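Vilja Partanen has written the handling rules for the picking cells at Trotwood since June. The first version ran to 30 pages. "People signed it and put it in a drawer," she says. The current one fits on two sheets and hangs by each cell.

Most of it deals with the state of the cell before a run starts. Bins are clamped, the operator tries each clamp by hand, and the item list is filled in before the arm gets power. "If the bin shifts a little, your positions are off and you spend the afternoon blaming the software," Partanen says.

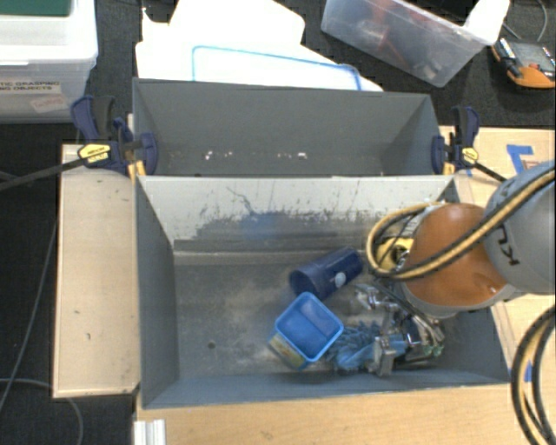
She is just as strict about what goes in the bins. A test set has to mix hard items with soft ones, and a run with only one kind doesn't count toward the 600 picks a gripper needs for approval. "Anyone can do well with boxes. Put in some cloth – then we'll talk."

Cables get their own paragraph. They are checked every 1000 cycles, with the arm moved slowly through its full reach and one person watching the loops. Ketsara Bunnag, who runs the night shift, asked for a shorter interval and got it for the older arms: 408 cycles.

Partanen would still like a clear rule on when to retire a worn bin. Bunnag wants to go by hours of use, and Partanen prefers a yearly inspection. They plan to try both at the Stumov site first.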